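Can a robot arm fold tea towels and pack them yet?

Posted by Paloma Strickland
February 3, 2022

I run a small linen hire business, mostly tea towels, aprons and napkins for cafes. On a normal day we put 629 pieces through the wash, and in June, when the function centres are busy, it can be a lot more. Washing and drying are fine. The folding is what eats the hours. I've got two casuals who do nothing else in the afternoons, and one of them is moving away.

My brother-in-law reckons you can now buy a robot arm that will fold flat items and put them in a tub. I've seen the clips online as well. What I want to know is whether anybody has one doing this in an ordinary workplace, all day, without a technician standing next to it. I don't need it to be fast. I have a bench 150 cm long that I could give up for it. I'd also like to know if it could do the bathroom towels and socks at home, but that's a side issue.

Darnell Tillman

No. Get a folding machine.

If it's all flat linen, look for a used small-piece folder from a commercial laundry supplier. You still feed it by hand but you'd get by with one person. Measure your doorway before you buy. Ours had to come in through the window.

Thodoris Chatzigeorgiou

I agree with Darnell for the flat stuff, but I'll try to answer what you asked.

I do maintenance at Skikport, where we have arms on the packing line. They pick up boxes all day and hardly ever miss. A box is the same shape every time. A tea towel out of the dryer is a different shape every time, and the arm has to find a corner in the heap before it can even start. That's the slow part. The folding motion itself is fairly easy once two corners are held, so most of the setups you see use two arms.

Our lab people tried it on a bench with 100 tea towels, all the same brand and colour. On a good run it did most of them, one at a time, much slower than a person. Then we gave it a mixed basket and it kept picking up two at once. Napkins were worse as they stick together. Aprons we gave up on because of the strings.

Cost is the other thing. People look at the price of the arm and forget the cameras, the stand, the guarding and whoever is going to set it up again when you change towel supplier. You can get a hobby arm for under 3000 dollars but I wouldn't put it to work for a full shift.

For socks at home, no. Matching them is doable with a camera, but turning the inside-out ones the right way is beyond anything I've worked with.

If you do go and look at a demo, take a bag of your own linen, straight from the dryer and not smoothed out, and ask them to run that. Stay for an hour and see how often somebody has to step in.
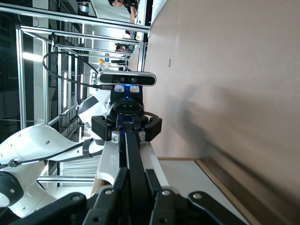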